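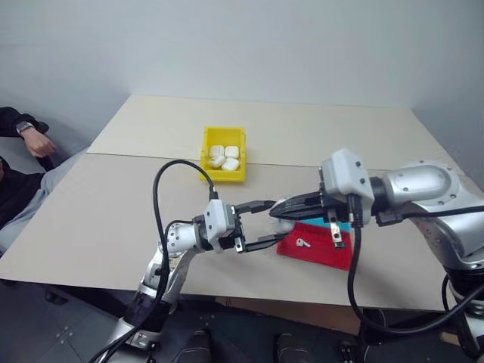

The repair fair at Furnival Hall opened at ten on 3 June 2025, and I got there on the second bus from the station. Admission was free, coffee was extra. Small electronics had the back room. White earbud cases like the ones in the yellow bin are hard to open without marking the shell, according to Deisy Urrego, who ran the battery talk. She suggests cleaning the charging contacts before anything else.

Upstairs, Teófilo Correa was restringing lamps and took my old desk light without an appointment. New cord and plug came to $6. The sewing tables had the longest line, so I skipped them. Doors closed at 3. The next fair is in August, same hall.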